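12 de septiembre de 2018

Anoche terminé Hirano. Casi 557 páginas, contando los agradecimientos, que también me leí porque a esas horas una ya no distingue. Sale en noviembre y la editorial nos pide a los del blog que no publiquemos reseña hasta la semana de salida, de modo que lo apunto aquí, donde el embargo no llega y los lectores tampoco.

Lo primero que tengo que confesar es que lo pedí por la cubierta. Lo segundo, que pensaba que era una novela de fantasmas. Es una novela sobre dos hermanos que heredan una imprenta y se pasan media vida sin dirigirse la palabra dentro del mismo edificio. Fantasma hay uno, en el capítulo 3, y resulta ser un cuñado.

Kazuhiro Takagi escribe muy bien cuando no se acuerda de que escribe muy bien. Las primeras 80 páginas son una delicia: la máquina que se atasca, el aprendiz que miente sobre su edad, la madre que lleva las cuentas en el reverso de los sobres. Luego llega el invierno y con él las descripciones de la nieve. Hay mucha nieve. Hay nieve comparada con papel y, un poco más allá, papel comparado con nieve, por si alguien se había despistado.

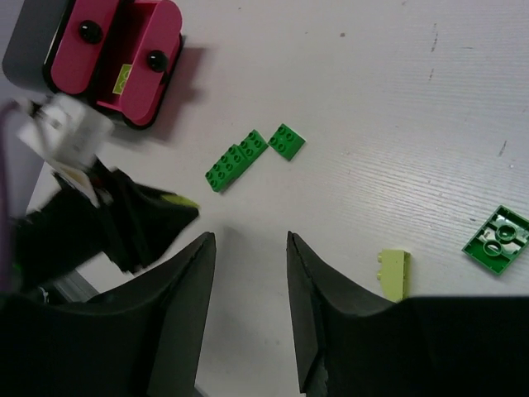 Con todo, lloré en la escena del tren, y eso que la veía venir desde la estación anterior. El hermano mayor se sienta enfrente del pequeño, saca una mandarina, la pela entera y se la come él solo. Ya está, no pasa nada más. Me tuve que levantar a por un vaso de agua.

El final me ha dejado fría. Sospecho que alguien le pidió esperanza y él la puso, en dos párrafos, como quien paga una multa. Marta opina lo contrario y me mandó a medianoche un audio larguísimo que todavía no he escuchado entero. Su nota es un cinco. La mía iba a ser un tres y medio, pero por culpa de la mandarina se queda en cuatro.

De la traducción no digo nada porque no sé japonés, aunque «a buenas horas, mangas verdes» en boca de un impresor de Osaka me hizo mirar dos veces la página.

Pendientes: contestar a la chica de prensa de Flolgate – muy amable, escribe con demasiadas exclamaciones –, devolver a la biblioteca el de Tetsuya Shibata, que tengo desde junio y no he pasado del prólogo, y decidir si me apunto a la lectura conjunta de Gomley. Son tres tomos. He dicho que me lo pensaría, y el primero ya viene de camino.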